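**Anyone been to the Terkari open day? worth it with kids?**

posted by gedel_mom

Thinking of going in February. It's 90 minutes each way for us and the page says almost nothing, just "live demos all afternoon." Mine are 6 and 9. Is there stuff moving or is it all posters and guys talking? Also do you need to book, and is parking awful. Thanks!!

---

**brultance_rd**

Went last year. Fine. Parking is 13 dollars in the Marchuk lot, free on the street if you come before noon. Bring snacks.

---

**tallpines70**

Yes go, but pick your demos. Booking is free, do it early, the slots for the bedroom demo only hold 70 people and we nearly missed out. Doors at 1 pm, be there by 12:30.

What we saw:

- sorting line: loud, fast, kids loved it
- bedroom demo: two arms doing bed stuff, pillows and covers. SLOW. My older one was glued to it, the younger one lasted maybe five minutes
- talk upstairs: skip it with kids

They let you stand pretty close at the bedroom one and the staff take questions the whole time, so ask thier opinion on anything. Mine asked if it could do bunk beds. (not yet)
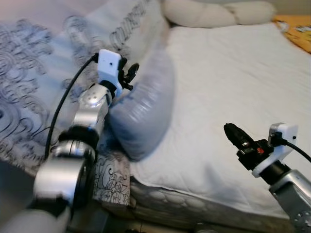 *Bedroom demo, left gripper up against the end of the long bolster*

Stroller is ok on the ground floor, elevator was out when we went.

---

**nofuss146**

Didnt go to this one but the one in Brultance was mostly posters. If its the same people I'd call first. Also check the closing time, ours shut early and the website still said 5.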